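README for the Costisard play kitchen set

Hello, and thank you for stopping by. I've kept these notes for my own use for quite a while, and a few people have asked to see them, so I have tidied them into something a stranger might follow. They cover the toy food, the wooden drawers we keep it in, and the list that goes with them (items.csv, in the same folder as this file).

What the collection is

Costisard is simply the name we gave to the whole lot: pretend groceries, bread, fruit and cooking bits, along with the small furniture they live in. It began with one box of toy food bought from a neighbour and has grown in the way these things do. The list has 500 entries at present, one line for each piece, and there are roughly 1000 short notes attached to them, some far more useful than others. I went through the bread and cake section again on 09/02/2024 and corrected a good many spellings.

How the list is laid out

Each line has 4 columns: name, shelf, colour and remarks. The name is whatever we call the thing at home, so you will find "milk roll" and "little baguette" used quite freely, and I'm afraid the two were muddled for a long time. If you search for one, please search for the other as well. Colour is the main colour only, so a golden-orange crust goes down as orange and the paler stripes are left for the remarks. An empty shelf column means the piece moves about.

The drawers

The drawers are light wood with black bar handles, and I'm very fond of them. They came from Stilletti, second-hand, and the first thing I did was take every handle off and put it back on properly (a whole wet afternoon, with a screwdriver that was slightly too small!). If you are setting up something similar, leave enough room in front to pull a drawer all the way out, and check the handle screws now and again. Wipe the wood with a barely damp cloth and dry it straight away.

Where things go

Bread lives in the top drawer, fruit underneath, and anything with a lid goes in the Eyvindsson box by the window. Long pieces should lie flat. At tidying time we start with the bread, and it helps to have somebody small in charge of the drawer and somebody tall in charge of the box.

Known gaps

Entry 1543 is not a mistake. I carried on with the numbering from an older list and never had the heart to start again. The Cevik tea things are still to be added, and I hope to manage that before the end of February. Several remarks say only "nice", which was my daughter's contribution and is staying in.

Use and corrections

Please copy, change and share the list as you like. If you spot a wrong name or a shelf that makes no sense, send me a line with the entry number and I'll put it right in the next version.

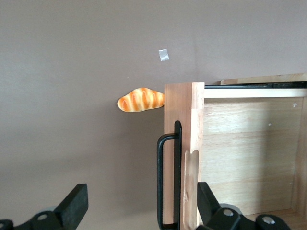 Reto Widmer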